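# Oil or poly on a kitchen table? (and has anyone used Ralovier)

**tgsplinter** wrote:

Original poster, long-time reader, first-time sinner. I bought a table off a neighbor and sanded it back to bare wood over what was supposed to be one evening. Now I have to put something on it before my family starts eating off it, and I have read so many old threads here that I know less than when I started.

The way I see it there are two camps. Camp one says oil, because it looks nice and you can fix it. Camp two says polyurethane, because camp one has never met a child with a glass of grape juice. I have one of those children.

The guy at the paint counter tried to sell me a can of Ralovier hard oil. Anyone used it? Does it hold up, or am I going to be on my knees with a rag every June for the rest of my life?

---

**moser_hannelore** wrote:

I oiled ours seven years ago and I'm still married, so it can be done.

Thin coats. Thinner than that. Put it on, go make a cup of coffee, drink the coffee, wipe off everything that hasn't soaked in. If the table feels sticky the next morning, you didn't wipe enough, and you will be scraping goo with an old credit card like the rest of us did once.

Lay the rags out flat outside to dry. Don't ball them up in the trash. Oily rags can heat up on their own and catch fire, and your insurance company will have questions.

---

**Gilang W** wrote:

Poly. Three coats, light sanding between, done, go live your life.

I know this forum treats poly like a personal insult. People here will spend a whole weekend "refreshing" a tabletop and call it a relationship with the wood. I have enough relationships.

---

**moser_hannelore** wrote:

> I have enough relationships.

And when your poly gets its first deep scratch? You sand the whole top. I rub a little oil on the bad spot and go to bed.

---

**Gilang W** wrote:

When my poly gets its first deep scratch I put a fruit bowl on it.

---

**prasetyo_s** wrote:

Before anyone picks a finish: what grit did you stop at, and did you sand with the grain?

Asking for a reason. I did my mother-in-law's sideboard with a cheap orbital sander, the Totitz one with the dust bag that falls off. Looked perfect dry. The first coat went on and little curly scratches showed up everywhere. I had to take it all back off while she stood in the doorway saying nothing, which she is very good at.

Wipe the top down with mineral spirits and look at it from a low angle with a lamp. Whatever shows up then will show up under the finish, only forever.

---

**tgsplinter** wrote:

I stopped at 800.

---

**prasetyo_s** wrote:

Eight hundred!? On a kitchen table? Were you planning to land a plane on it?

---

**tgsplinter** wrote:

The package said "extra fine" and I wanted it to be fine.

---

**moser_hannelore** wrote:

It isn't a disaster, but you've burnished it, and oil won't go in very deep. Go back over it with 180 by hand, with the grain, then vacuum. It'll take the oil better and you can tell people you did it on purpose.

---

**Gilang W** wrote:

Same advice for poly, by the way. It likes a bit of tooth to grab onto. I'm agreeing with Hannelore, please save this page.

---

**Ert_Yurt** wrote:

I have used Ralovier, to answer the question that was asked.

It's fine. It smells like a shoe store for a couple of days. On pale wood it goes a little more yellow than the little sample card suggests, so try it on the underside first. Water sat on mine overnight with no mark. Red wine sat on mine overnight and there is a mark, and I have a placemat. Two coats was enough for me. The third just sat there looking at me.

I would not put poly on a table I liked. I would put it on a table I was lending out.

---

**Gilang W** wrote:

So your argument for oil is that it needs a placemat, and hers is that it needs a rag and some free time. My argument for poly is a fruit bowl. I feel good about where we are.

---

**prasetyo_s** wrote:

One more thing on knots. If you've got any, run a fingernail around the edge and see whether it catches. A tight one you can finish straight over. A loose one wants a drop of thin glue first, or it'll collect crumbs until you sell the house.

Also, some softwood knots bleed resin, and poly will not stop that. Shellac will. A dewaxed coat under the poly and you're covered.

---

**Ert_Yurt** wrote:

He's right about the knots. I keep putting off the two on mine, and they are full of toast.

---

**tgsplinter** wrote:

OK. Went back over a corner of the underside with 180 and tried both – oil on the left, poly on the right. My wife likes the oil. The child likes the poly, on the grounds that it's shiny. I like whichever one lets me stop sanding.

Leaning oil. If it goes badly I'll be back here looking for a fruit bowl.

---

**moser_hannelore** wrote:

Good. Wipe it off sooner than you think.

For color, this is the sort of pale, streaky grain I'd leave clear and not stain, with a knot down at the left edge that I wouldn't try to hide either.

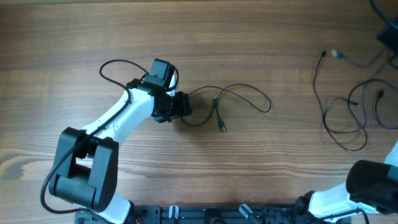

*Light brown top, grain running side to side, knot at lower left.*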